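Keeping the Depot in Order: An Interview with the Stores Supervisor

The Ralham depot occupies the rear half of a former dairy building and serves the regional operations of the Tjoa supply program. The supervisor responsible for its bulk storage has held the position for six years. We met on a Sunday, when the loading doors were closed, to discuss how the organization keeps its bins and hand tools in usable condition.

The depot holds 100 large bins and replaces few of them. "People assume we buy new ones every season," the supervisor said. "We wash them, we check the walls, and we put them back on the floor. A bin with straight sides will outlast most of the shelving."

Under the arrangement adopted in January, each bin is emptied completely before it is refilled. Topping up was once common practice at the sister site in Irkow, and the supervisor does not miss it. "You ended up with last year's stock at the bottom. It cost us 2,000 kilograms of feed grain in a single quarter, and I would not like to write that report again."

Colour and labelling receive less attention than visitors expect. The depot prefers plain grey bins, numbered on a card kept at the office. The supervisor described the earlier system, in which every product line had its own colour, as attractive on paper and impossible to maintain once the Pledetov warehouse began sending its surplus containers.

Asked which item causes the most trouble, the supervisor answered without hesitation: the scoops.

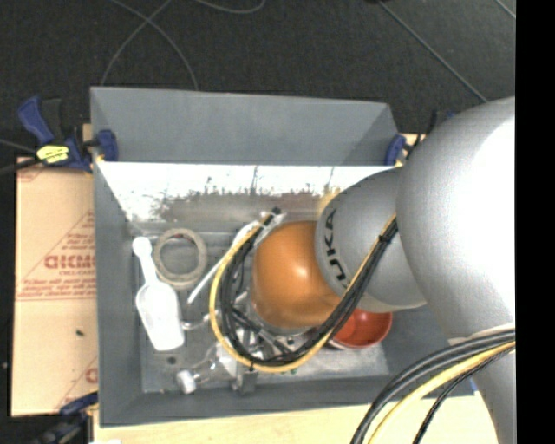
"They go missing, or they get buried. I would sooner see a white scoop lying on the floor of a bin than have no idea where it went. At least you can find it there." The depot now keeps 19 scoops in circulation, and staff sign for them at the start of each shift. White was chosen so that residue would show at inspection.

The written procedure calls for scoops to be rinsed, dried on the rack and returned to the hook by four in the afternoon. The supervisor acknowledged that compliance varies. "The mornings are good. By the end of the day, you have to go around and look."

A revised storage guide will be circulated to the Irkow and Pledetov sites once the washing schedule has been settled.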